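February, late, should be in bed

OK getting this down before I forget which bit happened when. Trial week on the Fakico arm kit, first proper day of it. Coffee at 6, in by 7, still in my coat at 8 because the heat hadn't come up yet. The kit is on a 14 day trial and I already burned two of them waiting for a power lead, so no messing about today.

Unpacking notes are thin. One folded sheet, and the web manual is for the older one. Phoned the Fakico help line, 40 minutes on hold, then a very nice person who told me to restart it. Restarted it. Fine after that, annoyingly. Wrote the order of switch-on on tape and stuck it to my notebook: base, arms, hands, then the Briltlow software last. If Briltlow goes first it sulks and shows everything grayed out. Would be good to have that on the sheet!!

Spent the morning on the gripper only. Open, close, open, close. Wanted to know if it opens the same every time from cold and if the software's idea of open is my idea of open.
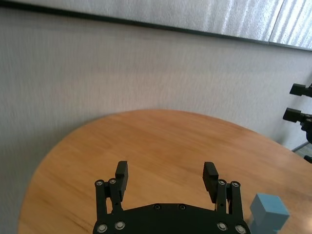
The gripper is the part of this kit I'd pay for, I think. Solid feel, no wobble when I push on the tips with a pencil. Opens quick. Wide open like that the pads have far more room between them than I need for the little cubes, so I can be sloppy lining up and still get away with it, at least with the light blue one over on the right. Ridges on the pads are a plus, the Hayes one we tried before was smooth rubber and things slid. What I don't like: the closing speed is buried three menus down and goes back to default every time you quit. Lost half an hour to that before I worked out it wasn't me. Sent a note to Fakico, got an auto reply.

Lunch at desk. Soup. Dropped some on the quote, which may be a sign.

The quote. Base price I knew about. Didn't know the yearly plan for Briltlow is 2,000 on top, and the support tier where somebody calls you back is extra again. Need to ask if the yearly thing can be skipped and what stops working if it is. Their page says "core features remain" which could mean anything. Ask in writing. Ask about spare pads too, I can't find a price for those anywhere

Afternoon, both arms. This was the bit I was dreading and it went ok. Set-up tool walks you through the reach for each side, you nudge, hit save, nudge, hit save. Boring but clear. The left side took me four goes, kept saving the height too low, my fault, I was reading the wrong line on the screen.
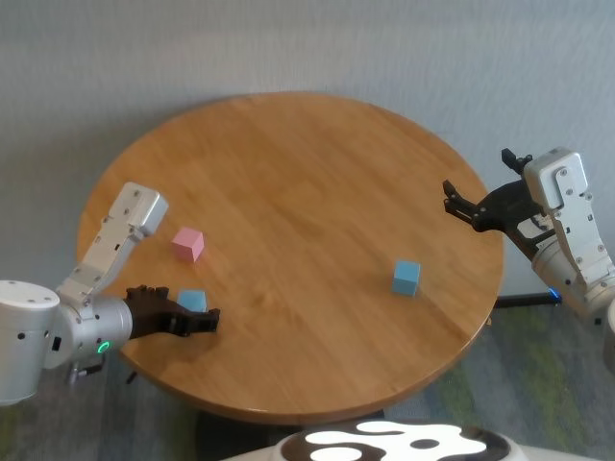
Then the same again on the right, which was quicker as I'd stopped rushing. Briltlow lets you copy settings across from one side to the other but I wouldn't trust it with different hands on, and there's no warning about that that I could find. Add to list. The preview window is good, shows you where it plans to go before it goes, and there's a big stop button on screen as well as the real one. Used both. Real one is better placed, I can hit it without looking.

Want more than 100 repeats logged before I say anything about how reliable it is. Set up the log sheet at least: start time, which arm, which color, got it or didn't, notes. Left the notes column too narrow, fix tomorow.

Dresudent sent their brochure again btw. Cheaper up front, and set-up visit is included. But one arm only, and their software looks like it was drawn by somebody's uncle. Will do a fair comparison on paper, same headings for both, then decide. Not deciding tired.

So for tomorrow:
closing speed, see if it can be saved in a profile
email about the yearly plan and the pads
repeats, morning batch right arm, then left
find the bag the hex keys came in, I had it at 3 and now I don't
bring real lunch

Feet hurt. Noise is fine by the way, meant to put that higher up, I could take a phone call next to it. The fan in the power box is louder than the arms.

Bed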